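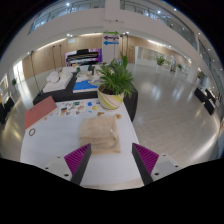
GROTBRIDGE MAKERS PUT OUT FREE PLANS FOR A HANDHELD GRIPPER YOU CAN BUILD AT THE KITCHEN TABLE

Grotbridge, February. For immediate release

Well, we finished it! Flastach, the two-finger gripper we've been piecing together at the Jadden shared workshop, is ready for other people to build, and the full plans go up on our site this month at no charge.

I started this at home with a dull saw and a drawer full of leftover screws, and I moved it over to Jadden once my family wanted the dining table back (fair enough). Flastach is a gripper you hold in your own hand. You carry it up to whatever you want picked up, a camera on the tool records the job from the gripper's side, and later on that recording helps teach a robot arm to do the same thing. Version one had flat fingers and dropped almost everything I pointed it at. Now the fingers are angled, with ribbed pads on the inside, and we print the pads in magenta so they stand out on video.

Folded towels have been my favorite test all winter. They're soft, they slump, and if you squeeze in the wrong spot the whole stack slides apart. I've logged 742 tries on towels alone, and I'd happily do more. Small flat things like cards are still a headache and I'd love to hear from anybody who has a better fingertip for them.

The plans cover the fingers, the pads, the mounting blocks and the camera bracket, plus a shopping list. Our last build came in under $200, and that's with a couple of parts I ordered twice by mistake. It takes 9 screws to put a finger set together. If you can follow furniture instructions you'll be fine, and a small home printer will handle every printed part.

Núñez Hardware in Grotbridge has agreed to stock the screws in one bag, so you won't have to buy a big box of each size like I did.

We're also holding open build nights at Jadden, starting at 7 p.m. Bring your own laptop. Printed parts will be there for anyone who'd like to skip the wait, and you can try our gripper before you start on yours.

Press contact: Flastach project desk, Jadden shared workshop, Grotbridge

###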